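Como orçamentar uma célula robotizada de bancada para laboratório

O procedimento seguinte aplica-se à compra de uma célula com um braço, um ou dois instrumentos e uma mesa dedicada. Parte-se do princípio de que o laboratório já tem o protocolo manual validado e que falta apenas decidir o que comprar, por que ordem e com que rubricas.

Passo 1. Levantamento do espaço

Meça a sala antes de pedir propostas. Anote a largura útil da porta, o sentido de abertura e a distância da parede mais próxima à zona onde a mesa vai ficar. Registe também os pontos de energia e de rede. O fornecedor precisa destes valores para fechar o preço da entrega e da montagem.

Passo 2. Simulação do posto

Peça um modelo tridimensional da célula com os instrumentos que tenciona usar e não com volumes genéricos. A Salten entrega o modelo com a proposta; a Grarex factura-o à parte e deduz o valor em caso de adjudicação. Em qualquer dos casos, exija vistas gerais da mesa e pelo menos uma vista próxima da garra junto ao instrumento.
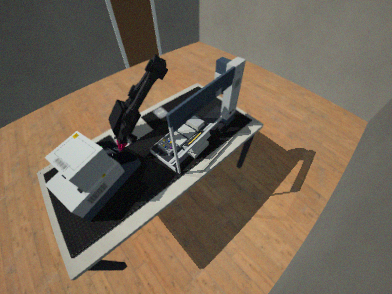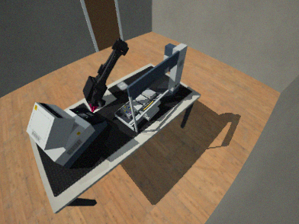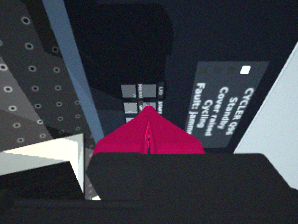
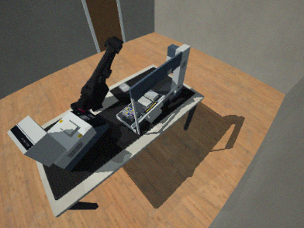
Passo 3. Lista de equipamento e rubricas

O orçamento divide-se em equipamento, integração e exploração, e cada linha da lista deve pertencer a uma só destas rubricas. O braço é normalmente a linha mais fácil de cotar; a dificuldade está nos instrumentos e nas respectivas interfaces. Na vista próxima da simulação, os dedos magenta da garra estão sobre o teclado de um instrumento identificado como CYCLER Q96, com teclas LID e START e um visor que inclui as linhas "Standby" e "Cover raised". Para cada instrumento com painel deste tipo, peça duas cotações: comando por interface digital e operação física das teclas pela garra. A segunda opção dispensa a licença de comunicação, mas acrescenta horas de calibração e obriga a prever a leitura do estado do aparelho. As vistas gerais servem para outra verificação: na primeira e na última, o equipamento da ponta esquerda ultrapassa o bordo da mesa. Inclua essa saliência na área de implantação e na largura de passagem.

Passo 4. Custos de integração

No caderno de encargos que usamos como modelo, a integração tem três linhas:

Fixação do braço e nivelamento da mesa: 722 euros.
Dedos da garra, incluindo um par de reserva: 836 euros.
Cablagem, paragem de emergência e ensaio eléctrico: 721 euros.

Os valores não incluem IVA nem deslocação. Se a proposta juntar as três linhas numa só, peça a discriminação por escrito. A comparação entre fornecedores deixa de ser possível quando um deles inclui os dedos no preço do braço.

Passo 5. Consumíveis e manutenção

Calcule os consumíveis para 2 anos de exploração. Considere pontas, placas, tubos e etiquetas, e confirme as tolerâncias dimensionais das placas junto do fabricante da garra. O contrato de manutenção da Pamine cobre o braço e exclui os instrumentos de terceiros; a Issahaku aceita incluí-los mediante inspecção prévia. Verifique o prazo de resposta e se as peças de desgaste estão abrangidas.

Passo 6. Calendário de compra

Encomende primeiro os equipamentos com maior prazo de entrega, em geral os instrumentos. A mesa só deve ser encomendada depois de fechada a implantação. Evite marcar a montagem para agosto, quando o apoio técnico trabalha com equipas reduzidas. Reserve o último pagamento para depois do ensaio de aceitação no local, executado com o protocolo e os consumíveis do próprio laboratório, e faça constar do contrato os critérios de aprovação e o número de repetições exigido.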